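Preguntas frecuentes sobre el suministro domiciliario de agua

Servicio de Atención al Abonado — Mancomunidad de Aguas de Rallport

La presente relación recoge las consultas que con mayor frecuencia se reciben en las oficinas de atención presencial y en el teléfono del abonado. Su contenido tiene carácter informativo y no sustituye a lo dispuesto en el Reglamento del Servicio, cuyo texto íntegro puede consultarse en las oficinas de Rallport y Drevar.

¿De dónde procede el agua que se distribuye?

El agua procede del embalse de Nerov y, en los meses de estiaje, de dos captaciones subterráneas situadas en la margen derecha del río Tan. Ambas fuentes se mezclan en la estación de tratamiento antes de su entrada en la red, por lo que un mismo domicilio puede apreciar ligeras variaciones de sabor a lo largo del año.

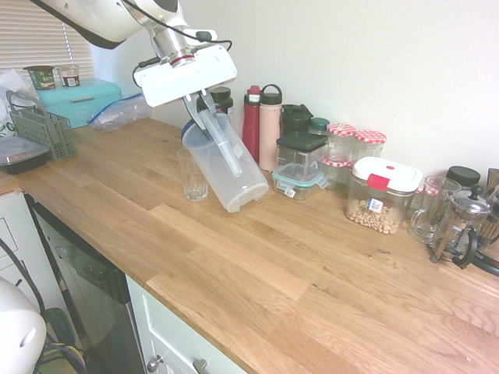
Boletín del Abonado · Núm. 112 · pág. 9

¿Es dura el agua de la Mancomunidad?

El agua del embalse se clasifica como blanda. La de las captaciones del Tan es moderadamente dura y puede dejar depósitos de cal en grifos, calderas y pequeños electrodomésticos. Estos depósitos no presentan riesgo para la salud. El abonado que desee ajustar la dosificación de sal de su lavavajillas puede solicitar el valor de dureza correspondiente a su sector, indicando el número de contrato.

¿A qué se debe el olor a cloro?

La normativa exige mantener una concentración residual de desinfectante hasta el punto de consumo. El olor suele ser más perceptible en los domicilios próximos a los depósitos de cabecera y después de trabajos en la red. Si resulta molesto, basta con dejar reposar el agua en el frigorífico, en un recipiente tapado, durante unas horas.

¿Cuánto tiempo puede conservarse el agua del grifo en casa?

Se recomienda consumirla en el mismo día si permanece a temperatura ambiente y en un plazo de dos días si se guarda refrigerada. Los recipientes deben ser aptos para uso alimentario y lavarse con agua caliente y detergente antes de cada llenado, tapa incluida.

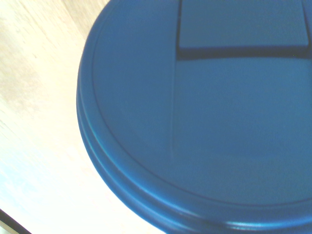 Tapa de plástico azul.

¿Debo instalar un filtro o un descalcificador?

No es necesario para garantizar la potabilidad. La instalación de estos equipos es una decisión del abonado, quien asume su mantenimiento. Un cartucho que ha superado su vida útil puede empeorar la calidad del agua. Los descalcificadores deben colocarse siempre después del contador y disponer de válvula antirretorno. La Mancomunidad no vende equipos ni autoriza a ninguna empresa a hacerlo en su nombre; toda visita comercial que se presente como tal debe comunicarse a esta oficina.

¿Con qué frecuencia se analiza el agua?

Durante el último ejercicio se practicaron 1.662 determinaciones en depósitos, red y grifo del consumidor. Los resultados se publican por sectores en el tablón de cada ayuntamiento.

El agua sale blanquecina. ¿Puedo beberla?

En la mayoría de los casos se trata de aire disuelto, frecuente tras una reparación. Llene un recipiente y espere unos minutos: si el agua se aclara de abajo hacia arriba, puede consumirla con normalidad. Si la turbidez persiste, o si el agua presenta color rojizo o pardo, deje correr el grifo de la cocina durante cinco minutos y, de no observar mejoría, comuníquelo al teléfono de averías.
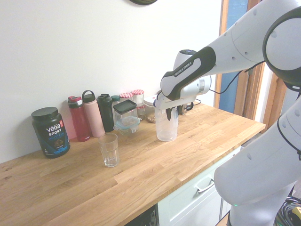
Las muestras aportadas por los abonados se admiten únicamente con carácter orientativo, pues el resultado analítico solo es válido cuando la toma la realiza personal acreditado con envase estéril. Ello no impide que el abonado efectúe una primera observación en su domicilio. Para apreciar el color o las partículas conviene un recipiente transparente, como la jarra de plástico de la imagen, apoyado en una encimera clara y con una pared blanca detrás; obsérvese en particular el fondo, donde incluso una pequeña cantidad de líquido o residuo queda a la vista. Anote la hora y el grifo utilizado, datos que le serán requeridos al formular el aviso.

¿Cómo se factura el consumo?

La factura es bimestral y consta de una cuota fija y una cuota variable por tramos. Cuando no haya sido posible la lectura del contador se aplicará un consumo estimado, que se regularizará en la factura siguiente. El abonado puede comunicar la lectura por teléfono o depositar la tarjeta en el buzón de la oficina.

He recibido una factura muy superior a la habitual. ¿Qué debo hacer?

Cierre todos los grifos y compruebe si el contador continúa girando. De ser así, es probable que exista una fuga interior. Una cisterna defectuosa puede perder cerca de 3.000 litros en pocas semanas sin ruido apreciable. La Mancomunidad prevé una tarifa reducida por fuga oculta, que se solicita una sola vez por avería y requiere la factura de la reparación.

¿Cuándo se revisan las tarifas?

Las tarifas se revisan en febrero — previa exposición pública — y se aplican a partir de la primera factura completa posterior a su aprobación.

¿Dónde puedo presentar una reclamación?

Por escrito, en cualquiera de las dos oficinas, a la atención de Jolene Ormsby, responsable de Atención al Abonado. La oficina de Rallport abre también los sábados, de nueve a trece horas. La de Drevar permanece cerrada ese día.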